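Small Kitchen, Big Sort-Out

I've been putting off the storage sort-out for ages, so hurray, it's finally its turn! Birsen Tatlı talked me into hanging things up instead of stacking them, and I'm completely sold (my drawers are too).
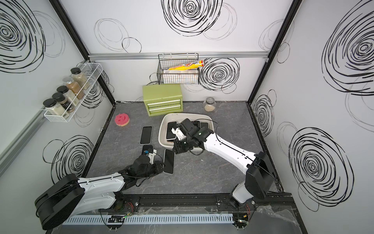
Spice jars on their white wire rack, black mesh basket on the back rail.

I do love a basket you can see into – no more buying a second box of something! More from the pantry in November, once Hamish Rakena has sent me his 18 labels.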